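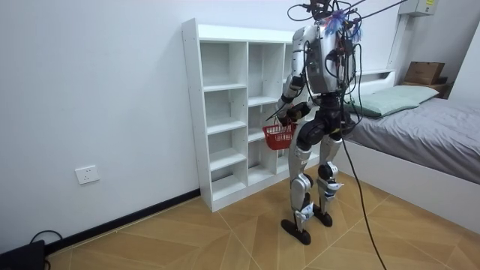 Acta de la reunión ordinaria de la Comunidad de Usuarios del Agua de Erulham
Mes de agosto. Sala de juntas de la Casa Culley.

Se abre la sesión a las 18:30 horas, en segunda convocatoria, bajo la dirección de la presidencia y con asistencia de la secretaría, la vocalía de obras y los representantes de los sectores de Erulham, Culley y Momgate. Excusa su ausencia la representación del sector alto.

1. Lectura y aprobación del acta anterior
Se da lectura al acta de la reunión de junio. La representación de Momgate solicita que se corrija el punto cuarto, donde figura «compuerta norte» y debe decir «compuerta vieja». Con esa enmienda, el acta queda aprobada por asentimiento.

2. Estado de cuentas
La secretaría presenta el saldo a cierre de julio, que asciende a 2.653 euros, una vez abonada la limpieza de la acequia principal. Queda pendiente de cobro una derrama del ejercicio pasado por importe de 357 euros. Se acuerda remitir un segundo aviso por escrito y no aplicar recargo hasta la próxima reunión.

3. Reparación del tramo de Culley
La vocalía de obras informa de que las filtraciones en el tramo de Culley continúan y afectan ya al camino de servicio. La empresa Ghumman ha presentado un presupuesto de 4.000 euros para revestir 60 metros de cauce, con los materiales incluidos y sin la retirada de escombros. La representación de Erulham considera que el precio es razonable, pero pide que la retirada conste en el contrato. La de Momgate recuerda que su sector espera desde el invierno el cambio de la compuerta vieja —asunto que ya se trató en dos ocasiones— y solicita que ambas obras se estudien juntas.
Tras deliberar, se acuerda pedir a Ghumman un presupuesto único que comprenda el revestimiento, la compuerta y la retirada de escombros. La votación arroja mayoría a favor, con la abstención de Culley.

4. Turnos de riego
Se mantienen los turnos vigentes hasta finales de septiembre. Los cambios entre regantes deberán comunicarse a la secretaría antes de las 14:00 horas de la víspera. Los cambios no comunicados se tendrán por no hechos.

5. Ruegos y preguntas
Se ruega a los regantes de Erulham que cierren la cancela del partidor después de cada uso. Se pregunta por la copia del plano de servidumbres; la secretaría responde que está a disposición de los comuneros en horario de oficina.

Sin más asuntos que tratar, se levanta la sesión a las 20:10 horas, de lo que la secretaría da fe con el visto bueno de la presidencia.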